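Home Issues Authors Submit Contact

3. Reader reports and the language of the blurb

The second part of the study turns to the short texts that publishers place on back covers and in seasonal catalogues. We read 720 of these texts, all for novels first issued in English, and compared them with the reports that readers had written before the books were bought. Access to the reports was given by two houses, Kasar and Jorell, on the condition that single titles would not be named. Each blurb was read by two members of the group. Where they disagreed on how to class a phrase, the phrase was set aside and read again in August, after the main round of work had closed.

Our main interest was in claims about the author. A blurb may say that the writer grew up in the town where the story is set, or worked for years in the trade it describes. We call these claims of standing. They differ from praise, in that they ask the buyer to trust the book before a page has been read.

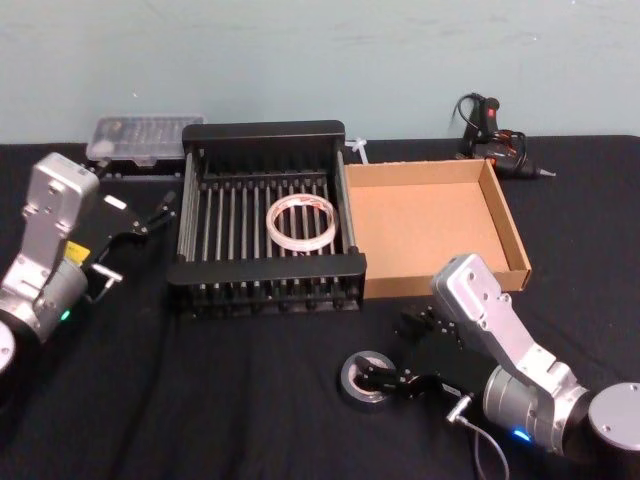 Does a claim of standing on the cover mean that the reader's report made the same claim?

In most cases it does not. Of the blurbs that made such a claim, 67 could be matched to a report that had said anything at all about the author's life, and the remainder rested on material added later by the publicity office.

This finding runs against the view set out by Pelupessy, who holds that the blurb is a shortened form of the report. Azlan Pelupessy's work was based on a single list of crime fiction, and it may be that crime editors keep closer to their readers' words. Our own sample is wider, and it leans towards family stories and historical fiction – two kinds of novel in which place and upbringing are often used to sell the book. 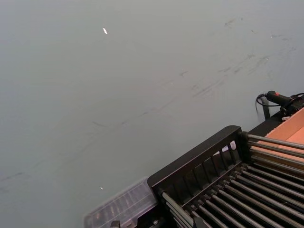 Figure 4. Grey surface with darker scuff marks; black rack-like structure at lower right.

We also looked at the order in which claims appear. At Kasar, the setting of the novel came first, then the plot, and the author's background was kept for the closing line. At Jorell the author's background often opened the text, and in some cases took up more room than the story. The difference seems to follow house habit. When the same novelist moved from one house to the other, the blurb changed shape while the biographical facts in it stayed the same.

Reports were far less regular. Some ran to several pages and dealt with sentence rhythm, pacing and the handling of dialogue. Others gave a plot outline and a verdict. Hardly any of this close comment reached the cover, although single adjectives did, and we found the word "quiet" carried over more often than any other.

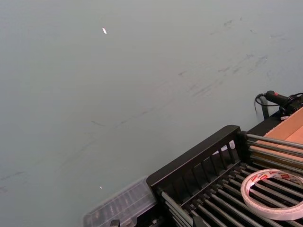

3.2 Translated titles

A smaller set of 70 translated novels was read apart from the main sample. In these, the claim of standing was usually made for the country and only then for the writer. The blurb for Mạch, for instance, gives its first two sentences to the region and names the author in the third. The translator was mentioned on the back cover of some titles and left to the copyright page in others, and we could find no rule that explained the choice. The blurb for Rorkano names its translator twice, perhaps owing to an earlier prize. 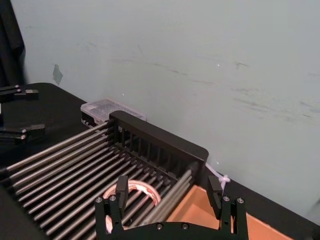
Figure 5. Black gripper with open fingers above a dish drying rack.

Reports on translated novels were often written from the original language, by a reader who had no sight of the English text. Their remarks on style therefore describe a different set of words from those the buyer will meet. Publicity staff at both houses told us that they knew of this gap and used the remarks all the same. We return to the matter in Section 4, where the blurbs are set beside the first newspaper reviews.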